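15 Dec 2020

Okay, glaze notebook, back at it. Opened the kiln this morning with Lihua and the Torden celadon is still crawling on the tall bottles, right where the neck meets the shoulder. The bowls are gorgeous though! Same bucket, same shelf, same firing, so I'm blaming the bisque (dusty as anything, and I know I skipped the sponge on at least two of them).

Numbers before I forget: 33 test tiles in this load, numbered on the back in iron wash. Tile 5 is the keeper, soft green, breaks a little brown on the ridges. Witness cones say we got there, and the controller topped out at 1756 F on the low load last night, which is a bit short of where I wanted the luster pieces. Will add a hold next time, ten minutes maybe.

Mixed a fresh batch of the Zhong white too, 695 grams dry. It went lumpy on me because I poured the water onto the powder again. Powder into water, me! Sieved it twice and it's fine now, lid's taped, label's on.

Kekeli wants to try the Flinmont clay for the mugs. I'm all for it, but it shrinks more than our usual stuff, so somebody (okay, me) has to make new shrinkage bars before we throw anything with a lid.

Still to do: grind the drips off the back shelf, fresh kiln wash, order more cones.
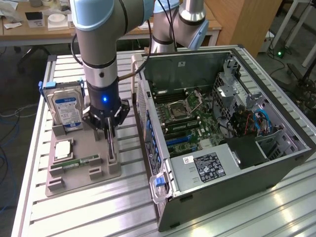 Oh, and the bottles. I'm going to wash one off, dry it overnight and reglaze it thinner at the neck, then put it in with the next load next to an untouched one.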